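Tovisについて

Tovisは、使い終わったデスクトップ機やサーバーをロボットで分解し、部品をもう一度組み込める状態に戻す技術を開発している会社です。場所はBidportの港に近い元倉庫の2階。朝いちばんに来た人がコーヒーを淹れ、そのあと全員でロボットの前に集まって、前の日に何がうまくいかなかったかを話します。この時間が私たちは大好きです!

会社紹介のページに失敗の話を載せるのは珍しいかもしれませんが、Tovisをいちばんよく知っていただけるのは、2月に起こしたある故障の話だと思っています。少し長いですが、お付き合いください。
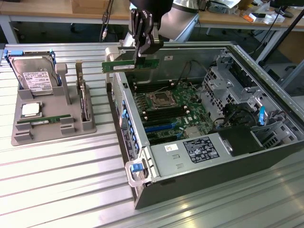
拡張カードの挿入は、当時の私たちの自信作でした。成功率も安定し、取引先のKeaneに見ていただく日程まで決まっていたのです。ところが連続運転の途中で、アームがカードをスロットに押し込んだまま力を抜かず、マザーボードを1枚割ってしまいました。2本指のグリッパーで細長い緑の基板の上側をつかみ、水平に保ってケースの中へ下ろしていく動作は、見た目にはとても穏やかです。それでも端の金属ブラケットがケースの縁にわずかに乗り上げると、下向きの力は行き場をなくします。力覚センサーはその力をきちんと測っていました。しかし私たちのソフトウェアは、それを「挿入中の正常な抵抗」と読み違えていたのです。

けが人はいませんでした。ただ、非常停止ボタンが押されるまでに2秒かかっています。2秒と聞くと短いようですが、運転記録を並べて見るとおそろしく長い時間です。私たちはその日のうちに自動運転をすべて止め、Keaneにも見学の延期をお願いしました。

それからの数週間は、つらくもあり、とびきり面白くもありました。保存してあった1,706回分の挿入動作の記録を最初から読み直し、力の波形を壁いっぱいに貼り出して、廊下を通るたびに誰かが立ち止まっては書き込みをしていく。そうして見えてきたのは、割れた日だけが特別だったわけではないということです。成功と記録された動作の中にも、ブラケットが縁をこすりながら、運よく滑り込んだものが混じっていました。成功の数だけを見ていた私たちには、まったく見えていなかった危うさです。

もうひとつの原因は、部品を置く治具にありました。

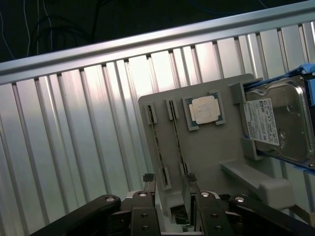 手首側のカメラから見た部品治具。メモリースロット、CPU、青いキャディに入ったハードディスク。

治具は社内で設計しています。当時は部品を取り出しやすくするために、はめ合いにかなり余裕を持たせていました。ところが余裕があるぶん、つかむ瞬間に部品がほんの少し傾きます。傾いたまま運べば、行き先でも傾いて入る。当たり前のことなのに、私たちは把持と挿入を別々の担当で見ていたので、そのつながりに気づくのが遅れました。いまは一つの部品を、つかむところから入れ終わるところまで同じ担当が追いかけます。この変更だけでも、会社の雰囲気がずいぶん変わりました。隣の工程の話がみんなできるようになったのです。

現在の運転ルールも、このときに作り直したものです。

押し込みの力には上限を設け、超えたらその場で止まって後退します。再挑戦は自動では行わず、人が確認してから再開します。

新しい動作は、続けて300回、上限に触れずに終えるまで自動運転に入れません。途中で一度でも触れたら、数え直しです(これがなかなか厳しく、終わり間際で止まった日は部屋じゅうからため息が漏れます)。

柵の内側に手を入れるときは、アームの電源を切り、切ったことを声に出して伝えます。急いでいる日も、お客様がいる日も同じです。

止めた人に理由を問いただすことはしません。なんとなく嫌な音がした、で十分です。

このルールで最初に試験に入ったのが、ハードディスクの取り扱いでした。カードより重く、つかむ位置が少しずれるだけで振る舞いが変わる、手ごわい相手です。

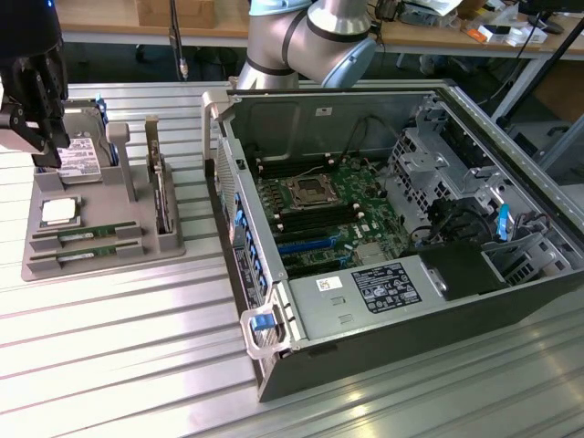 延期していた見学にようやくお越しいただいたあと、Keaneからは、動いているところよりも止まるところを見られたのがよかった、止まった理由がその場で画面に出るなら自社の現場の人間も隣に立てると思う、との感想が届きました。あわせて、停止から再開までの手順をもっと短くできないかという宿題もいただいています。こちらはいま取り組んでいる最中で、確認項目を減らさずに画面の順番を組み替える案が有力です。

この故障をきっかけに生まれたのが、Primenoという監視ソフトウェアです。力の波形を動作の途中で見比べ、いつもと違う抵抗を感じたら、上限に届く前でもアームに待ったをかけます。もともとは壁に貼った紙の波形を見ながら、「これ、人間なら途中で気づくよね」と話していたのが始まりでした。現在は社内のすべての動作で使っていて、見逃しと空振りの記録を毎月見直しています。空振りはまだ多めです。それでも、波形の新しい読み方が見つかるたびに歓声が上がるくらい、みんなこの仕事に夢中です。

割れたマザーボードは、入口の棚に置いてあります。お越しの際はぜひ手に取って、ひびの入り方を見てください。見学は午後2時から、1回55分でご案内しています。失敗談のほうが長くなりがちなので、お時間には少し余裕をみていただけると助かります!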